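Community > Home & Neighborhood

Print this story | E-mail this story

Pudby residents asked to clear out kitchen counters before November drop-off

PUDBY - Households in Pudby and Erkness can bring expired medicine, worn-out cleaning supplies and usable household goods to the Woltetti Hall on Thursday, as part of a sorting drive that has been running in the two towns since spring.

The hall will be open from 10 in the morning. There is no charge, and residents do not need to sign up.

Organizer Morenike Okafor said most of what comes in is from one place in the house, the stretch of counter next to the sink.

"People put something down there for a minute and it stays for a year," Okafor said. "Capsules end up next to the scrubbing brush. Nobody planned it that way."

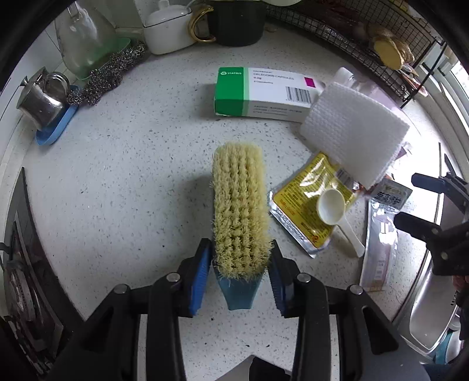
Okafor is asking residents to leave medicine in its original carton so the name and strength can be read at the table. Boxes and foil sachets should go in one bag and anything used for cleaning in another. Measuring spoons that came with a medicine can be dropped in with it.

Sponges and steel wool that are past use should go in the household trash at home. Brushes in good condition will be accepted, as will mugs, jars and lidded containers, provided they are clean and not chipped.

The last drive brought in 979 bags from the two towns. Kheri Waweru, who kept the tally, said it took until the evening to get through them, mainly on account of bags in which everything had been mixed together.

"If it's mixed we have to tip it all out and start over," Waweru said. "Two bags, that's all we ask."

The drive is paid for with a grant of $2,000 from Xolalpa, a housewares store in Erkness. The store is also lending folding tables and will take back its own glass jars for refilling.

Gloves and wrapped items

Household gloves were a sticking point last time, said Apinya Jitpraphai, who will run the cleaning supplies table with her brother Pongsak. Single gloves were turned away and several residents went home with them. This time singles will be accepted and matched up where possible.

Packets still in their plastic wrap will go on a separate table and can be taken by anyone who wants them. Jitpraphai said wrapping should be left on, even if it is creased or torn at one end, and that labels in any language are fine. Residents who can help read labels in Thai or Chinese are welcome to stop by the table.

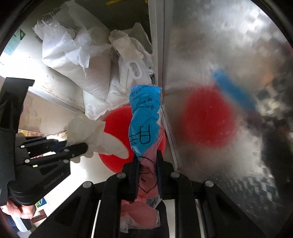
Getting there

The Woltetti Hall has parking for 30 cars behind the building. Drivers should use the side entrance and unload before parking. Prasert Rattanakul will collect bags from residents in Erkness who cannot make the trip. Requests for pickup can be left at the Xolalpa front counter through Wednesday.

Paint, batteries and needles will not be accepted.

Print this story | E-mail this story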